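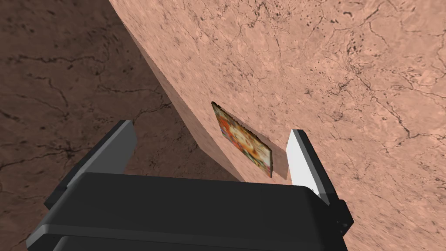

Teresa Laskowska would have kept the old type. The poster series for Hindetti's autumn film program went to the printer this June with a redrawn title block, and her view is that the first version read better from across a street.

The change affects all 28 sheets. In the earlier layout the titles were modeled as solid letters with a shallow bevel and rendered together with the background. Each correction to a title meant a full re-render – a problem once the distributor, Lachance, began revising the running order. Ngọc Bùi moved the letters to a separate pass, flattened the bevel and reduced the extrusion depth by 50 percent. Shadows are now composited afterward.

Output size is unchanged. The sheets were rendered at 200 dpi and checked on uncoated stock, where the dark blues filled in during the first proof. Đạt Hứa lifted the lower end of the curve and left the highlights alone. A second proof was approved with one note on the credit line, which had drifted into the trim margin on the horizontal version.

Laskowska's objection concerns the narrower letter spacing. Bùi has kept the wider setting on file, and it may return for the street banners, which use a different crop.

Vistar is printing 500 sets. Most go to theaters, and the remainder will be sold at the Hava gallery, where the rejected title studies are also to be hung – unframed, in the order they were made.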